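Apples on the White Table

July 24, 2018

I have moved the fruit again. It used to live in the refrigerator drawer, then in a ceramic bowl on the counter, and now it has a yellow basket on the white table in the back room. I think this is where it will stay.

The drawer was a bad idea from the start. Anything I put in there was forgotten under the celery. In March I cleaned it out and threw away most of a bag of apples that had gone soft on one side. The bowl was better for a while, but it was deep, and the fruit at the bottom sat in whatever moisture collected there. One bad apple at the bottom of a deep bowl will take two or three others with it before you notice the smell.

So I went looking for something with holes in it. Wire baskets were my first thought. I bought one at the Femari outlet on the way home from Plundale and took it back the next day. The wires were thin and they left dents in the fruit, and it rocked when you took something out of one side.

The yellow one is plastic and I almost walked past it. It was on a bottom shelf with the picnic things. The sides are a woven sort of lattice, so air gets through, and it has a small curved handle. You can rinse it in the sink and leave it upside down on the dish rack, and it's ready again by lunch. It was also cheap, and I'm not above saying that mattered.

A few things I have worked out since then, mostly by doing them wrong.

Wash apples when you are going to eat them. I used to wash the whole bag as soon as I got home because it felt organized. They kept badly. Now they go in as they come and I rinse one at a time.

Don't fill it. A 2 pound bag is plenty for this house in a week. I used to buy the big bag at the farm stand on Grimshaw Road because it was a better price per pound, and then I would make applesauce out of guilt. I don't even like applesauce very much.

Keep the bananas somewhere else. Ours hang on a hook by the toaster. Everyone says this about bananas and I ignored it for years. The apples do last longer without them.

Turn the fruit over when you walk by. It takes a second and you find the soft spots early. An apple with a bruise gets eaten that day or goes into oatmeal.

As for what kind to buy, I go back and forth. I like a red and yellow apple for eating out of hand, something with a bit of snap to it. The dark red ones look good in the store and are often mealy by July, when most of what you can get has been in storage a long time. I still buy one or two with every batch and cut them up for salad with some walnuts and a spoonful of Olus yogurt. Chopped small, you don't notice the texture so much.

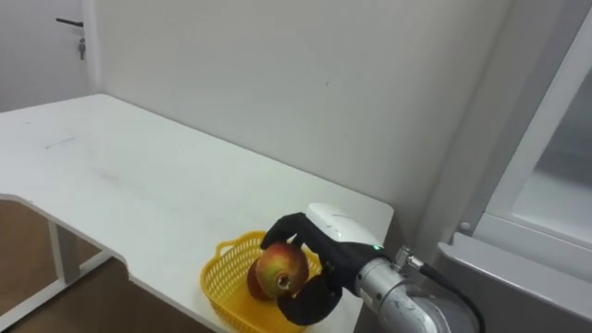 A red and yellow one over the basket, with a darker red behind it.

The table is the other half of this. It has a plain white top, a white metal frame underneath, and a notch in the front edge that I have never found a use for. It came out of an office and it cost me 300, which was too much, but I needed it that week. The top picks up gray scuffs from everything. I have tried baking soda, dish soap and one of those white sponges. The sponge works best, though the marks come back, mostly on the left where things get set down and dragged. I've stopped worrying about it. A cloth would cover the marks, but then I'd have a cloth to wash.

I like having the basket near the front edge, where I can reach it without leaning. It also means I see the fruit when I walk through, and I eat more of it than I did when it was in the drawer. That was the main point of moving it.

The wall behind is still bare. I had planned a shelf there for the onions and potatoes, and I got as far as buying brackets. They are in the hall closet. The potatoes are in a paper bag on the floor of the same closet, and they're doing fine in the dark, so the shelf may end up holding cookbooks.

Peaches should be in at the farm stand soon. They bruise if you look at them, so I plan to put a folded dish towel in the bottom of the basket and keep them to one layer. I'll post again when I've tried it.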